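2020년 9월 24일 작업 노트
시뮬레이션 셀, 감자 파지 과제 / 그리퍼 힘 폭주 건

어제 밤 배치 다시 돌림. 목적은 하나. 접촉 후 힘 명령이 상한을 무시하고 올라가는 현상의 재현. 지난번 기록에는 "가끔 발생"이라고만 적혀 있어서 쓸모가 없었다. 이번에는 시드를 고정하고 300회 돌렸고 38회 발생. 로그는 전부 남겼음.

증상 정리
- 접근, 하강, 접촉까지는 정상.
- 접촉 판정 직후 손가락 폐쇄 명령이 한 스텝 유지되었다가 적분항이 계속 쌓임.
- 물체를 든 상태에서 그대로 두면 관통 깊이가 커지고, 솔버가 이를 밀어내면서 물체가 튀어 나감.
- 튀어 나가는 경우 속도값이 비정상. 실기였다면 비상정지 대상.

Liam Ó Riain은 처음에 마찰계수를 의심했다. 마찰을 올려도 내려도 발생 횟수에 의미 있는 변화 없음. 마찰은 원인 후보에서 제외. Zoubi 쪽 물리 스텝을 반으로 줄이면 횟수가 줄어들지만 없어지지는 않는다. 스텝 크기는 증상을 가릴 뿐이라고 본다.

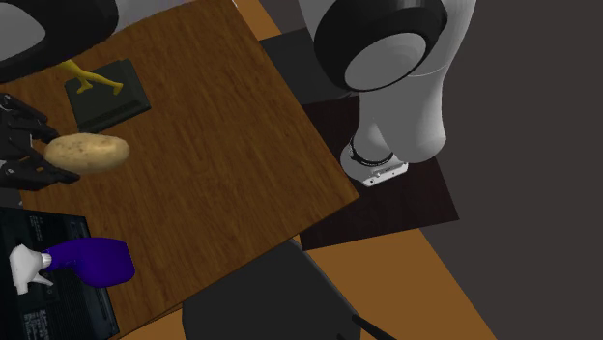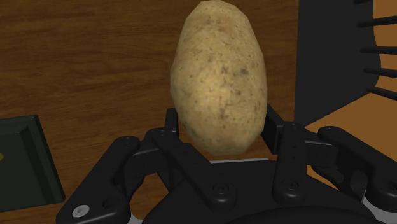 힘 상한이 무시되는 경로는 Detell 제어 노드 안에서 찾았다. 접촉 플래그는 손가락마다 따로 올라오는데, 상한을 거는 조건문은 양쪽 플래그가 같은 스텝에 올라온 경우만 처리한다. 감자처럼 길쭉한 물체를 양쪽에서 물면 표면 굴곡 때문에 두 접촉이 어긋나기 쉽다. 두 번째 그림은 감자를 세워서 든 자세로, 손가락이 양쪽에서 닿는 곳이 아래쪽 절반이고 윗부분은 길게 남는다. 이 자세에서는 파지점과 무게중심이 벌어지므로 물체가 조금만 기울어도 한쪽 플래그가 떨어졌다가 다시 붙는다. 그때마다 조건문이 초기화되고 적분항은 초기화되지 않는다. 발생한 회차의 로그를 열어 보면 플래그 떨림이 예외 없이 먼저 나온다.

충돌 메시도 확인했다. 감자 메시는 면 수가 적은 저폴리곤이고, 손가락이 면의 경계에 걸리면 접촉 법선이 스텝마다 바뀐다. 메시를 더 잘게 나눈 버전으로 바꿔 5회 시험했는데 떨림 간격만 길어지고 폭주는 여전히 나왔다. 메시는 악화 요인, 원인은 조건문.

조치
1. 상한 적용 조건을 "양쪽 동시"에서 "어느 한쪽이라도"로 변경.
2. 플래그가 3스텝 연속 유지되어야 해제로 인정하도록 디바운스 추가. 상승 쪽에는 걸지 않음. 접촉 감지가 늦어지면 안 된다.
3. 플래그가 바뀔 때 적분항 리셋. 리셋 순간 파지력이 꺼지지 않도록 직전 출력값을 초기값으로 넘김.
4. 힘 명령이 상한을 넘으면 노드 내부 판단과 무관하게 상위에서 잘라내는 클램프 추가. 이건 이번 버그와 별개로 원래 있어야 했다.

수정 후 같은 시드로 300회 재실행. 폭주 없음. 다만 파지 실패(들다가 미끄러져 떨어짐)가 늘었다. 전에는 과한 힘으로 붙잡고 있던 회차가 성공으로 잡혀 있었던 것으로 보임. 그렇다면 3월부터 써 온 성공률 수치는 전부 다시 계산해야 한다. Pruvero 보고서에 들어간 표도 해당됨.

안전 관련 메모
Zurkano 실기 셀에는 같은 제어 노드가 올라가 있다. 실기에서 이 현상이 보고된 적은 없으나, 실기 드라이버의 전류 제한에 막혀 드러나지 않았을 가능성이 있음. 전류 제한은 모터 보호용이고 파지력 제한용이 아니다. 수정본 배포 전까지 실기 파지 시험 중지 요청을 올렸고 Liam이 확인함. 손으로 물체를 건네는 시험도 포함해서 중지.

미해결
- 떨어뜨린 회차 중 일부는 접촉 플래그가 정상인데도 힘 출력이 늦게 따라온다. 디바운스 부작용인지 따로 볼 것.
- 파지 높이를 무게중심 쪽으로 올리는 안. 손가락 길이와 손바닥 간섭 때문에 접근 자세부터 바꿔야 함. 옆으로 무는 자세와 세워서 드는 자세를 나눠서 통계 낼 것.
- 성공 판정 기준에 최대 접촉력 항목 추가. 기준값은 Liam과 협의.
- 회귀 시험에 이번 시드 묶음 넣기. 이름은 발생 증상으로 붙이고, 날짜로 붙이지 말 것. 지난번에 날짜로 붙였다가 찾는 데 한나절 걸림.

수정 브랜치는 아직 병합 전. 리뷰 대기.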